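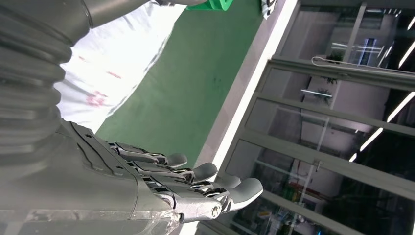 Kerkuvdale Bone Repair Lab — bench and storage safety check
Inspector: Ryszard Borkowska
Date: Jul 29, 2025
Area: Wutby wing, scaffold room and cold store

1. Eyewash and shower
Eyewash runs clear both sides: OK
Shower pull reachable from the sink: OK
Comment: Great flow this time! The new valve is a big step up from what we had in April. Please keep the stool out from under the shower.

2. Fume hood
Airflow alarm tested: OK
Sash stops working: OK
Solvent bottles capped: FIX
Comment: Two bottles at the back had loose caps. I closed them myself. Lovely tidy hood otherwise, and the waste log is filled in right up to yesterday.

3. Cold store
Door seal: OK
Inside release handle: OK
Sample count matches the log: OK
Comment: 1,694 vials on the sheet and 1,694 on the shelves. I was so pleased I counted the last rack again. Whoever redid the color labels, thank you — finding the ceramic paste batches took seconds.

4. Wieczorek furnace
Guard and interlock: OK
Heat gloves within reach: FIX
Logged cool-down before opening: OK
Comment: The gloves have a split seam on the left thumb. New pair ordered, use the spare set from Hemmont until they come. Limit for opening the door stays at 300 °F, and the sign now says so in letters you can read from the hallway!

5. Sharps and blades
Bins under the fill line: OK
Bone saw blade guard: OK
Used blades recorded: N/A (no cutting this week)

6. Electrical
Cords and plugs: OK
Power strips off the floor: FIX
Comment: One strip under the long bench, next to the mop bucket. Needs a wall bracket. I have asked for it twice now and will keep asking.

7. Exits and training
Both doors clear: OK
Extinguisher tags current: OK
New starters signed off: FIX
Comment: Two forms missing from the folder in room 430. Everyone I spoke to knew the spill steps cold, so this is a paperwork job. Really good answers on the acid question too.

Open items: 4
Stop-work items: none
Recheck: glove seam, bottle caps, power strip, training forms
Signed: R. Borkowska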